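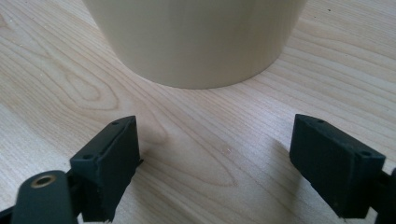 Figure 1. Cream container on the light wood tabletop.

Keeping Things Where They Belong: A Table Storage Project
Final report, Home and Interior Design, Unit 4
Dumisani Nkuna
May 1, 2025

1. Background

The shared study room at Baddale House has one long table that everybody uses. During the day it is a work table. In the evening people eat at it, and after that it gets used for cards, sewing, phone charging and whatever else is going on. By the end of the week the surface is covered with pens, chargers, scissors, spice packets and mail, and it takes a while to clear before anyone can sit down and work.

My project was to find a simple way to keep small items on the table without losing the table. I chose plain containers with no lid and no divider. Drawers were not possible because the table belongs to the building and we are not allowed to drill or screw anything into it.

2. Aim

The aim was to answer two questions.

Does an open container on the table get used, or do people put their things down next to it?

Which size and color works best on a pale wood surface?

3. Materials

I started in September by writing down what was left on the table each evening. Most of it was writing tools and cables. Kitchen items came next. From that list I decided what the containers had to hold: pens and pencils standing up, one pair of scissors, a ruler, and cables rolled up small.

I bought from two stores. Kestico sells housewares and had most of what I wanted. Brotik is a secondhand shop near the bus station, and I went there for odd pieces. The whole budget was 250, which also had to cover felt pads, cleaning cloths and a notebook for the log. I did not spend all of it.

The shape I settled on was a smooth cylinder with a rounded bottom edge. A square box fits better into a corner, but it has to be lined up with the table edge or it looks crooked, and people bump the corners with their sleeves. A cylinder can be set down any way. It is also easy to wipe, with no seams for crumbs to collect in.

I also tried a dark green container and a clear one during the first part of the project. Both held the same things as the cream one.

4. Color and surface

The table has a light wood top with a strong grain. In some places the lines run nearly straight, and in others they make loops and arches. I first thought of this only as background, but it affected the choice more than I expected. The dark green container was easy to find but it pulled the eye every time you came into the room. Two people in the house asked if it could go on the shelf instead. The clear one showed everything inside it, so the table still looked messy even when every pen was put away.

The cream container is close to the wood in tone. It has no writing or pattern on it, and it was the one people left alone. I think this matters for a shared room. If somebody does not like the look of a thing, they move it, and then the others stop looking for it there.

The color also has a weak point. Ink and pencil marks show up on cream faster than on green. I wiped it once a week with a damp cloth and that was enough for pencil. One ballpoint mark on the inside needed dish soap.

5. Method

Each container stayed on the table for a trial period of the same length. The position was the same each time, toward the middle of the long side, within reach of the chairs. Every evening I walked past the table at the same hour and wrote down each small item I found. An item was either in the container or loose on the table. Items being used at that moment were left out.

I did not tell people to use the container. I put a few pens in it on the first day so that its purpose was clear, and after that I left it.

6. Results

Over the whole project I logged 344 items. The cream container had the highest share of items put away, the green one was second and the clear one was last. The difference between cream and green was small. The clear container did poorly mainly because of cables. People seemed to avoid putting a tangled cable where it could be seen, so they left it by the wall socket, where it was still on the table but a bit less noticeable.

Pens were put away most of the time with all three containers. Scissors were put away less often. The long ruler never stayed in any of them, and after a while I hung it on the hook by the door.

Mail was a problem I had not planned for. None of the containers can hold an envelope flat, and folding other people's letters is not a good idea. A tray would have been needed for that.

7. Problems during the project

The table was moved once for a house meeting and put back the other way around, so the container ended up on the far side from the door. I lost one evening of notes from this. I moved it back the next morning.

Dafis, the company that cleans the building, clears the tables on its regular visit. The cleaners put the container on the window sill, and sometimes it stayed there until I noticed. I asked at the front desk if it could be put back after wiping, and from then on it usually was.

I also had to add felt pads under the green container, which scraped when it was pushed along the wood.

8. What I would change

I would use two containers of the same kind, one for writing tools and one for cables. With a single container the cables end up on top and people have to lift them out to get a pen. I would also run each trial longer. The first few days are not very useful, as people are still getting used to something new being there.

A low tray for mail should be part of the setup from the beginning.

The cream container is still on the table and the house has asked to keep it. The green one is in the laundry room holding clothespins, and the clear one went back to Brotik.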